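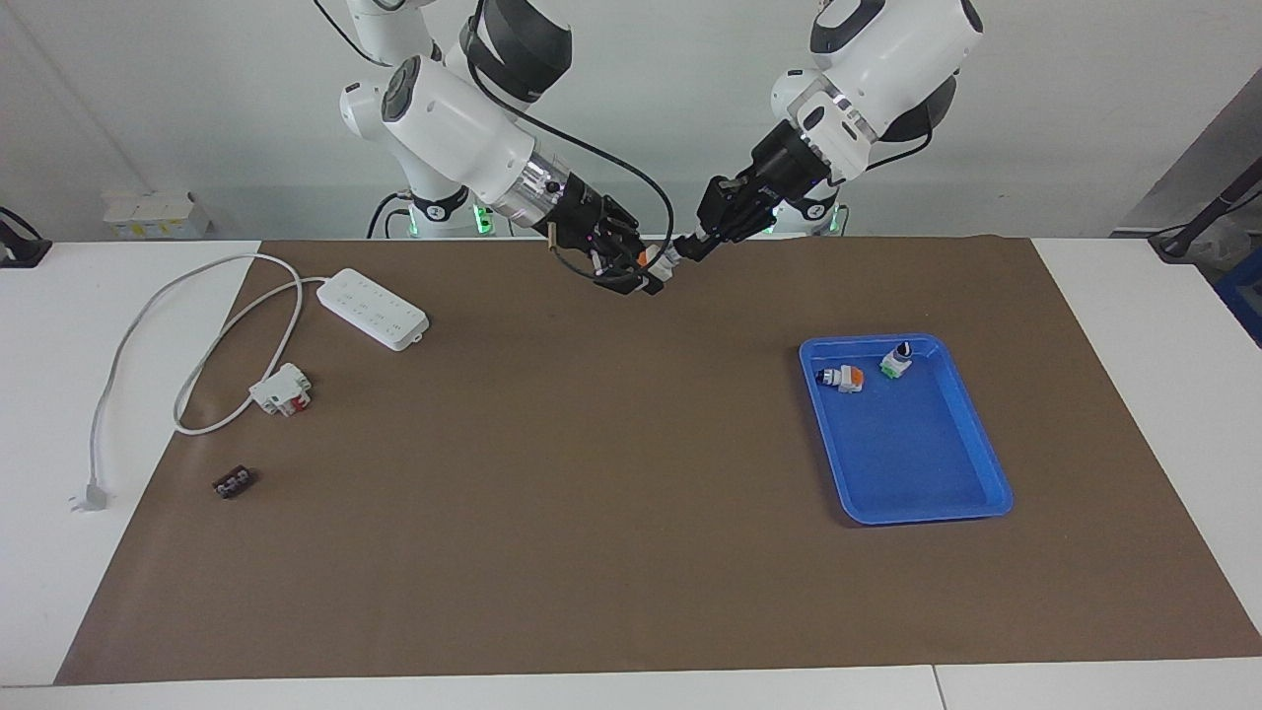 그림 2. 갈색 종이 매트 위에 비스듬히 놓인 흰색 멀티탭

2장. 작업대에 멀티탭 놓기

Samonte 작업대 안내서에서 가장 많이 건너뛰는 장입니다. 멀티탭 하나 놓는 데 설명서가 필요하냐고 물으신다면, 고객지원팀 편지함에 대신 답해 줄 사진이 꽤 쌓여 있습니다. 대부분 커피가 함께 나옵니다.

시작하기 전에

상판을 마른 천으로 닦고 종이 매트를 펼칩니다. 말려 있던 매트는 한동안 다시 말리려고 합니다. 반대 방향으로 가볍게 한 번 말았다가 펴면 대개 포기합니다. 그래도 버티면 모서리에 책을 올려 두고 다른 일을 하십시오.

주의: 매트는 상판의 긁힘을 줄이기 위한 종이입니다. 방수도, 방염도 되지 않습니다. 납땜인두 받침으로 쓰면 매트도 상판도 새로 사시게 됩니다.

놓는 순서

1. 멀티탭의 플러그를 벽 콘센트에서 뽑은 상태로 시작합니다. 스위치만 끈 것은 뽑은 것으로 치지 않습니다.

2. 매트의 왼쪽이나 오른쪽 절반에 멀티탭을 올립니다. 한가운데는 피하십시오. 가운데는 일하는 자리이고, 한번 가운데를 차지한 멀티탭은 좀처럼 물러나지 않습니다.

3. 콘센트 구멍이 위를 향하게 놓습니다. 당연한 말 같지만 초판에는 이 문장이 없었고, 개정판에는 있습니다.

4. 방향을 정합니다. 그림 2처럼 비스듬히 두어도 됩니다. 각도를 상판 모서리에 꼭 맞추고 싶은 분은 맞추셔도 좋습니다. 전기는 어느 쪽이든 개의치 않습니다.

5. 전원선을 상판 뒤쪽으로 넘깁니다. 매트 밑으로 통과시키지 마십시오. 보기에는 깔끔해도 선이 눌리고, 그 위에 놓은 컵은 반드시 기울어집니다.

6. 멀티탭과 상판 가장자리 사이를 5cm 이상 띄웁니다.

7. 쓸 기기의 플러그를 끝까지 꽂은 다음, 마지막으로 멀티탭을 벽 콘센트에 연결합니다. 어댑터가 옆 구멍까지 덮으면 한 칸 건너서 꽂으십시오. 힘으로 밀어 넣어 해결되는 문제가 아닙니다.

참고: 별매품인 Baltero 선 고정 클립을 쓸 경우 상판 뒷면에 2개를 붙입니다. 접착면은 붙인 날보다 다음 날 더 잘 버티므로 하룻밤 지난 뒤에 선을 거십시오. 설명서의 이 부분을 밤에 읽고 계신다면 마침 잘됐습니다.

경고

- 멀티탭에 다른 멀티탭을 연결하지 마십시오. 구멍이 모자란다면 꽂아 놓고 잊은 충전기부터 찾아보십시오.
- 연결한 기기의 소비전력 합계가 멀티탭에 표시된 정격을 넘지 않아야 합니다. 작업대와 함께 주문하신 Heltthorpe 멀티탭의 정격은 3,510W입니다. 다른 제품은 제품 뒷면을 확인하십시오. 글자가 작습니다.
- 전열기와 소형 난로는 벽 콘센트에 직접 꽂으십시오. 11월이 되면 이 항목에 대한 문의가 갑자기 늘어납니다.
- 젖은 손으로 플러그를 만지지 마십시오. 바지에 한 번 문지른 손도 젖은 손입니다.
- 플러그나 선이 뜨겁거나 타는 냄새가 나면 사용을 멈추고, 교체하기 전까지 다시 쓰지 마십시오.

매트를 갈 때

찢어지거나 얼룩이 번진 매트는 교체합니다. 먼저 멀티탭의 플러그를 벽에서 뽑고, 매트 위의 물건을 모두 옮긴 뒤 새것을 펴십시오. 식탁보 빼기 묘기는 보증 대상이 아닙니다. 교체용 매트의 규격과 주문 방법은 59쪽에 있습니다.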